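**Cash or card in Fulledcombe for a long weekend?**

**pennywhistle_36**
Hi all, we land Saturday, late, and I'm trying to figure out how much local money to bring. My husband says just use the card for everything. I'm not so sure! Our guesthouse told us they'd like the room paid in cash, which made me nervous. Is there a bank machine in town that doesn't rob you?

**slowtrain**
Two machines that I know of. The one at the bus station is run by Telen and it charges a flat fee every time, so take out one larger amount and be done with it. The other is inside the bank on the square and it's cheaper, but the door is locked after 5 pm.

**marmalade_jo**
I have to disagree with the flat fee thing. My card refunds those, and I got a better rate at the Telen machine than at the bank. Check with your own bank before you go. And whatever you do, if the screen asks whether you want to be charged in dollars, say NO. They make up their own rate. I said yes on my first trip and was mad about it all week.

**slowtrain**
Fair enough, mine doesn't refund anything. Agree on the dollars question.

**gus_on_foot**
Skip the machines and use the exchange window at Ďurica, the little shop across from the market. I changed money there in January and walked out with 1740 in local notes, no commission, and the rate on the board was the rate I got. Ask for small bills – the bakeries hate big ones.

**marmalade_jo**
No commission usually means it's hiding in the rate, Gus. I looked at their board last summer and it was well below the bank's.

**gus_on_foot**
Well, I was happy with it. It took me 2 minutes and the lady was nice. Not everybody wants to do math on vacation :)

**tinkertoo**
We got by almost entirely on cards, so I'm with your husband. Restaurants, the museum, even the Grusta ferry took ours. Only the public restrooms and one parking lot wanted coins. I'd bring enough for the room plus 30 or so extra and stop worrying. 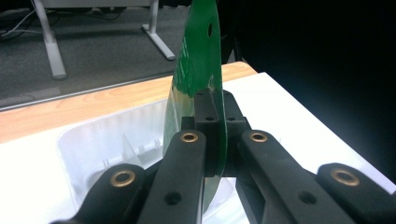 *Green circuit board, held upright*

**pennywhistle_36**
Thanks everybody, this helps a lot! I called my bank and they do NOT refund machine fees, so I guess I'm on team slowtrain. Does the bank on the square open on weekends at all?

**slowtrain**
Mornings only, and I wouldn't count on it. If you're getting in late, use the bus station one for the first night.

**gus_on_foot**
Ďurica is open Sundays. Just saying.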